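Two Arms, One Sneaker, and a Whole Lot of Demos
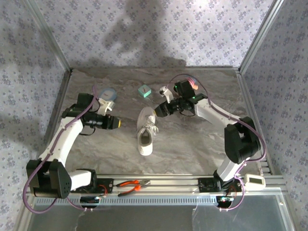
Both arms at the rail, sneaker in the middle, pliers where I always leave them.

Okay, so the sneaker task is finally rolling and I have been dying to write this one up. If you've been following along since the block-stacking posts, you know I've wanted to try something floppy for months. Blocks are fine! Blocks taught me a lot! But a block is the same block every time you pick it up, and after a while I could feel myself getting lazy, doing the same little swoop over and over, and the policy learned my little swoop and not much else.

A shoe is a different animal. It has a front and a back. It has a tongue that gets in the way, and laces that end up wherever they feel like. Squeeze it at the heel and it holds its shape pretty well, squeeze it at the sides near the opening and the whole thing caves in. You can't just drive the fingers at the middle and hope (I tried, it slides).

The task, for anybody new: the shoe starts somewhere on the floor of the box, pointing any which way. The two arms have to pick it up together, turn it, and set it down with the toe toward the back wall. That's it for now. Later I want the arms to tuck the laces inside, but Marcelle Caron has made me promise in writing that I'll get the turning part working before I say the word "laces" to her again.

The plan is 200 demonstrations. As of last night I have 80 I'm happy with. I drive both arms by hand with a pair of leader arms on my desk, one for each hand, and the ones in the box copy what I do. It's a strange feeling the first few times. You want to look at your own hands and you have to train yourself to look at the monitor. I only let myself use the camera views while recording, no peeking over the top of the box, and I'd really encourage you to do the same. My first batch was recorded while I was standing up and looking straight down into the box with my own two eyes, and I was making all kinds of decisions based on stuff the cameras never saw. The policy had no chance. I'd reach around the far side of the heel with total confidence and the wrist view at that moment was nothing but white rubber. I threw that whole batch out and it hurt, and the next batch was better from the first episode.

Now about the walls. The lavender flower paper gets more comments than anything else I've ever put on this blog! It's there for a reason. Plain walls gave me trouble with the white fingers and the white shoe all melting into one pale blob on the wide view, and I also want to swap backgrounds between batches so the network doesn't get attached to any single one. Rozália Sýkora suggested wallpaper and wrapping paper, which I thought was a joke, and then I priced out printed backdrops and stopped thinking it was a joke. This is the second paper. The floor is gray marble pattern, and that'll change too once I get through the current batch.

Same goes for light. I used to chase shadows all over the place, moving the lamp an inch, moving it back, putting a sheet of baking parchment over it. These days I let them fall. There's a big soft gray one on the back wall in the shot up top and I left it alone on purpose. The room I'll run this thing in will have shadows, so the training data should have shadows. What I do watch for is the light changing in the middle of an episode. I lost a nice run in November to the sun coming out from behind a cloud right as the left arm let go.

I've also started leaving extra things in the box. The teal cube by the back wall and the round blue thing over on the left have no job at all. They move around between episodes and sometimes I take them out completely. The first policy I trained, with nothing but the shoe in there, would go for pretty much anything you set down. I put my coffee mug in the box for a laugh and it went straight for the mug with both arms, extremely sure of itself. So now there's clutter, and I try to put it in annoying spots, partly behind an arm or close enough to the toe that the fingers have to be careful.

How I run a session, since a few of you asked:

I record in sets of 8. Before each set I write the starting poses on a sticky note, so I'm not "randomly" putting the shoe in my favorite place eight times in a row. (I did a little scatter plot of my early placements and it was embarrassing. One fat cluster in the middle, leaning right, because I'm right-handed.) Then I do all eight without stopping, and I watch them back before starting the next set. Watching back right away is the habit that has helped me most. When I saved the review for the end of the night I'd keep everything, because I was tired and I'd put the work in and every episode looked good enough.

After 2 hours I quit, no matter how well it's going. My hands get sloppy and I start rushing the release. You can see it in the data if you plot gripper speed: the late episodes all have this sharp little snap at the end where I'm basically throwing the shoe down so I can go to bed. And the policy picks it up! It had my bedtime snap! It would do a lovely slow turn and then fling the thing.

Mistakes are the part I've gone back and forth on. In the beginning I tossed any episode with a fumble in it. Then I had a policy that was great until something slipped, and once something slipped it would just hover there with its fingers half open, because it had never once seen what to do next. So now, if I fumble and recover cleanly, I keep it. If I fumble and then sit there thinking for five seconds with the arms frozen, it goes in the trash, because I don't want to teach it to sit there thinking. I've also begun starting a few episodes from a bad position deliberately, with the shoe on its side or one arm already holding it badly, so there's some recovery in there from the start. Rozália calls these the "oops starts" and that's now the actual tag in my episode list.

Hardware notes for the builders. Both arms are bolted to one aluminum rail along the front, which was a big upgrade over the clamps. With clamps the spacing between the two bases drifted a tiny bit every week and I didn't notice for ages. I thought my calibration script was broken. I rewrote the calibration script! It was the clamps. If you take one thing from this post, let it be a rail.

The cables are still my least favorite part. They run along the arms with a loop at each place that bends, and getting the loop right takes forever. Too tight and it tugs when the wrist turns, too long and it flops into the wrist view. Mine are purple, so at least when one wanders into the picture it's easy to spot on playback.

And yes, the pliers. They live on the rail between the arms, I reach for them constantly, and I know I should put them in a drawer. They've been in so many episodes by now that taking them away would count as a new background.

On the software side I'm still recording into Lusto, the little logger I wrote last winter, and it's holding up fine with two arms. The one thing I added is a single key for "keep" and a single key for "toss" during playback. I used to type notes for every episode and I never read them, not once. If something weird happened I add a tag. Otherwise keep or toss, next. The training run itself I've named Prasinau, after the last one, Fluvura, went so badly that I couldn't stand to see the word in my terminal anymore.

Early results from the first 80: it finds the shoe nearly every time, which made me whoop out loud. Picking up is good when the heel is toward the arms and shaky when the shoe is sideways. Turning is a coin flip. The two arms don't always agree on which way to go around, and when they disagree you get this slow, polite tug of war that I could watch all day. Marcelle thinks I've been turning it clockwise in half my demos and counterclockwise in the other half from the exact same starting pose, and I went back and checked, and she's right. So the next sets all go the short way around, and for the exactly-backward case I picked clockwise and taped a note to the monitor.

I'm back at it tonight with a fresh sticky note and a batch of sideways starts. If you've done two-arm stuff with soft objects, please tell me in the comments how you handle the moment where one arm lets go before the other, because mine is still a mess and I'd love to steal your method!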